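Sorting hands wanted at Plellidness, November

Hello! I'm Pravesh, and I look after the odds and ends side of things at the Kemora toy and household library in Plellidness. I'm after 12 people to join us through November for what we call the Big Sort, and if you've ever enjoyed tipping out a drawer and putting it back properly, you may be exactly who I want.

We lend out toys, play kitchen bits, picnic sets, party cups, that sort of thing. Boxes come back in a right old jumble (fair enough, most of them have been to a birthday party) and this autumn we've got 207 of them stacked up along the back wall. Each one needs emptying, going through and packing again so that the next family gets what it says on the lid.

What you'd be doing is simple enough. You take a box, tip it into a sorting bin and pull things out one at a time. Blocky things go with blocky things, cups with cups, dolls' clothes in the blue crate by the radiator. Anything cracked goes on the trolley for me to look at. If you find a jigsaw piece, please shout, we're missing loads! There's a printed list taped inside most of the lids, though a few have gone walkabout, and for those we use the old Fultmont card index, which smells of cellar but does work.

You don't need any experience. You do need to be over 18 and all right with standing for a while, though we have stools. Sessions run from ten in the morning until one, and you can sign up for as many or as few as you like. It's paid by the session, a £32 voucher for the Zoëga bakery round the corner or the same as a bank transfer, whichever suits. Bus fares on top if you keep the ticket. Tea and coffee are on us, and Kári Bjarnason has promised his cardamom buns for the first morning (I've had four in one sitting, so come early).

Wear something you don't mind getting dusty. We've got aprons and thin gloves in small and large, no medium at the moment, sorry. The bins have seen plenty of use and the metal's scuffed, and little green things have a habit of getting in with other little green things, so take your time with those. 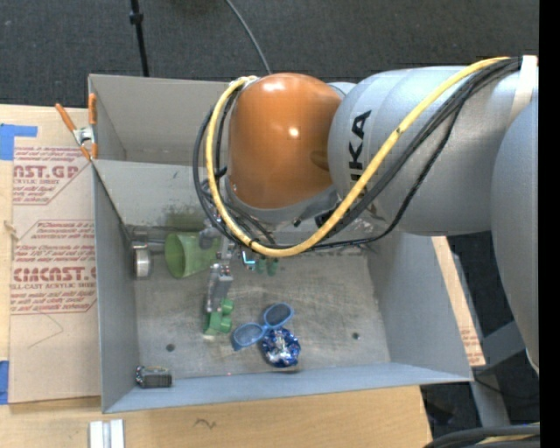 Hywel Ifans wants it put in here that the cups should go to the sink before they go anywhere near a box, even the ones that look clean, and that they stack far better upside down on the rack. He also says to leave the toys with stickers on well away from the water. Noted, Hywel!

To put your name down, ring the library desk and ask for me or Mogens Dalsgaard, or drop a note through the door with your name, a phone number and which mornings you can manage. If you'd like to come with a friend, put both names on the same note and I'll pair you up at a table.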